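Konus stacking block set, square base – reviewed on the workshop table

Reviewed by Yasaman Karimi

The Konus is a plain assembly piece sold by Ilik for bench practice and fit testing. It comes as separate parts in black and white, in a card box with no printed instructions. I bought mine in January to replace an older Rashti set, whose pieces had worn at the corners. 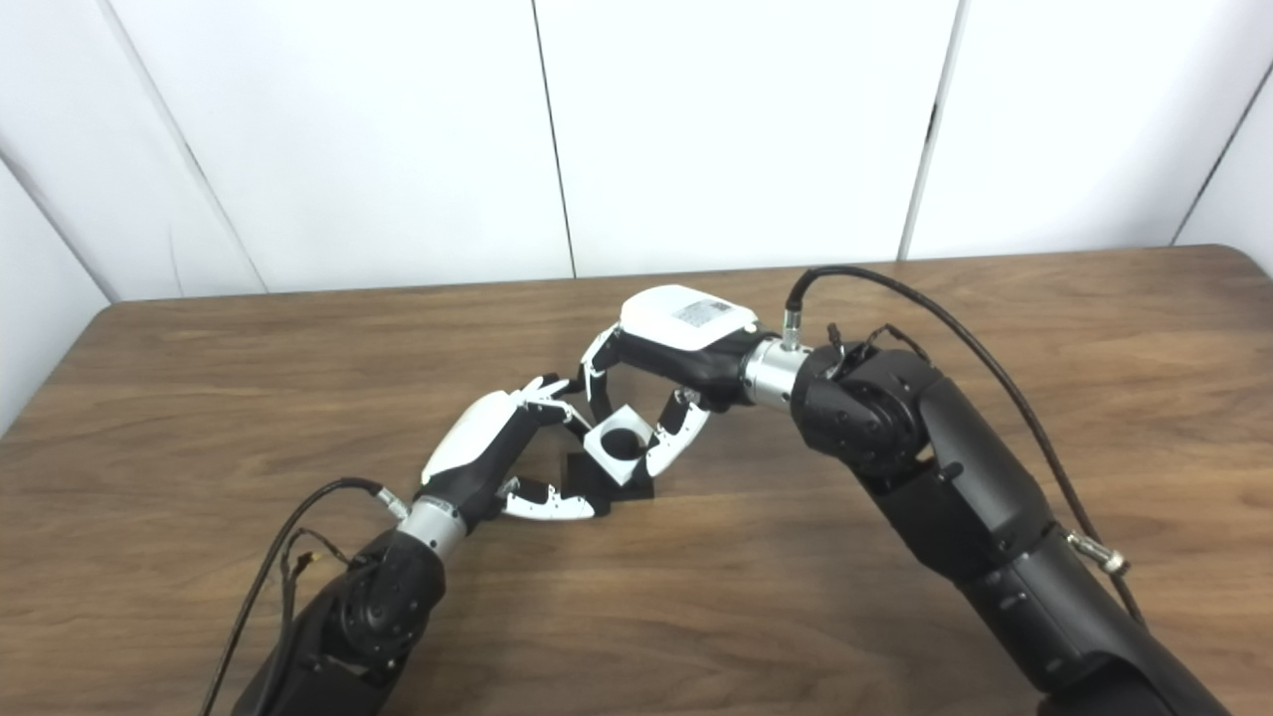
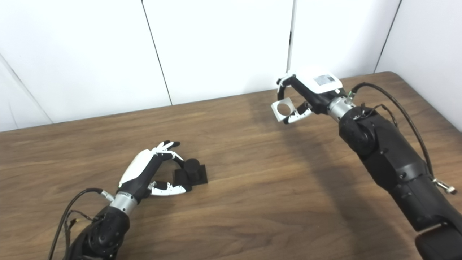 The white square part with the large circular hole, held above the wooden table.

Finish
The black base is flat and square, with a short round-topped post standing on it. The mould line on my post was visible but could not be felt with a fingernail. The white part is cleaner, and the edge of the hole has no flash. Both have a slightly matt surface that picks up grease and wipes clean with a damp cloth. I have not used solvent on either.

Grip
The white part is best taken by its outer edges. The hole is large enough that one can hook a finger through it, but the piece then hangs at an angle and has to be straightened before it is set down. The base is low, and on a smooth table it is easier to hold steady with one hand than to leave free. A thin rubber mat also works. Ilik sells one under its own name, though I used an offcut from a drawer.

Wear
I keep a log for anything that gets handled daily. At 200 handlings there was no change. At 1000 the white part had dulled a little along two edges, and the underside of the base had picked up fine scratches from grit on the tabletop. The last entry before writing this was 3970, and the corners are still square to the eye. The Rashti pieces were visibly rounded well before that stage.

Stability
The base does not rock on a flat surface. On the sloping bench by the window it crept forward when knocked, as one would expect of something this light. A heavier base would be welcome, and the Worasberg version has one, but it costs roughly twice as much and its post has a sharper top that I like less.

Faults
The box is poor. The insert tore on the second Monday and the parts now live in a biscuit tin. Spare posts are not sold separately, so a lost one means a full set. White shows every mark, and a grey option would suit a workshop better.

Rating
Finish 4 out of 5, wear 5 out of 5, packaging 1 out of 5. I have ordered 3 more sets and will keep the log going on the first one.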